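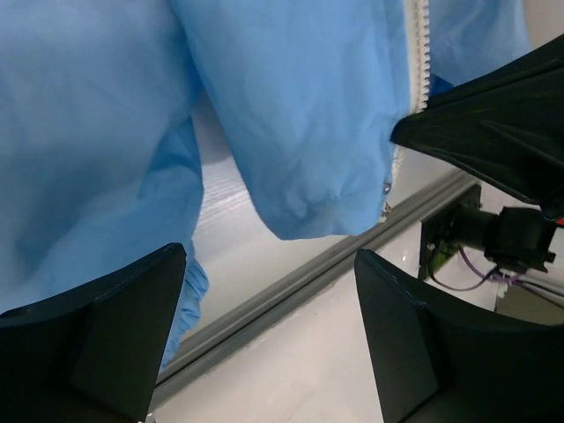 OK, thread time. I've had the Paltier two-arm kit on loan for 11 days and a bunch of you asked if it's worth the money. Long answer coming, get a snack.

1/ The basics. You get two arms, grippers, cameras, cables, and the Bech control software on a one-year license. It's $788 to rent for a month. The arms arrive assembled, but you supply your own computer and you bolt everything down yourself.

2/ I gave it one job the whole time: zippers. Specifically, getting hold of the bottom end of a zipper on a kid-size jacket. I know, I know. Grundanano has that lovely demo video with the towel folding, and everybody tests with towels! I have enough folded towels.

3/ Setup took me most of an evening. The manual for the arms is great. The manual for the cables is one page and a drawing. If you rent this, tie your cables down before you turn anything on. I skipped it the first night and spent longer untangling than I did moving the arms.

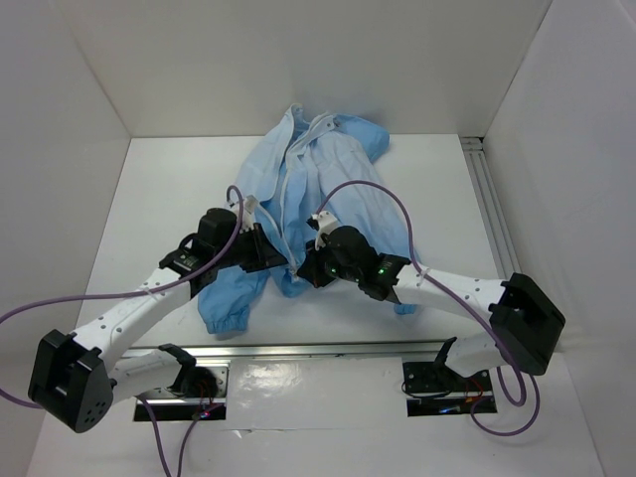

Photo: Miris Workshop

4/ Grippers nearly touching right over the zipper, with the jacket in a heap — the kind of start position I really care about. Laying a jacket out neatly first feels like cheating to me. Who takes off a jacket and lays it flat?

5/ What I like so far: the two arms share a space without drama. You can bring the tips in really close and the software slows both of them down as they get near each other. You can turn that off in settings. I did not turn that off.

6/ What I don't like: the grip force slider. It goes from "barely there" to "I'm keeping this" and the useful part is a tiny stretch near the low end. With thin fabric you'll be nudging it all day. Paltier support told me a finer scale is planned for July. We'll see!

7/ Teaching it is the fun part. You drive the arms through the task by hand, it records, you do it again. And again. I recorded 600 runs (yes, my shoulders hurt, thanks for asking). Each batch needs a 15 minute upload on my connection, so I started making coffee on purpose at those times. 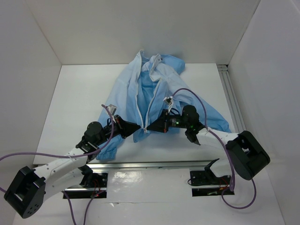
By Zip Line Robotics Diary
Saturday, March 14, 2020

8/ Both tips in at the bottom of the front opening, one on each side of the zipper end. It's such a small target. I get it wrong with my own fingers when I'm late for the bus, so I've got some sympathy for the arms.

9/ Somebody asked about the wrist cameras. Useful! Up close they show you the teeth and the edge of the tape way better than the big overhead view does. The catch is that the fingers block a lot of what you want to see, so I ended up flipping between views constantly. Bech needs a hotkey for that. Please, Bech.

10/ Also asked: noise. It's fine. Quieter than my fridge, with a little whine when the elbows lift. I ran it with a podcast on and didn't have to turn the volume up.

11/ Should you rent it? If you already have a task in mind and can give it a couple of weeks, yeah, I would. If you want something that works on clothes right out of the box, wait for the new grip settings. I'm keeping it through the end of the month and moving on to buttons next.

12/ Replies are open. If you've used the Grundanano arms on fabric, tell me what you set your grip force to, I want to compare — and please include what fabric it was.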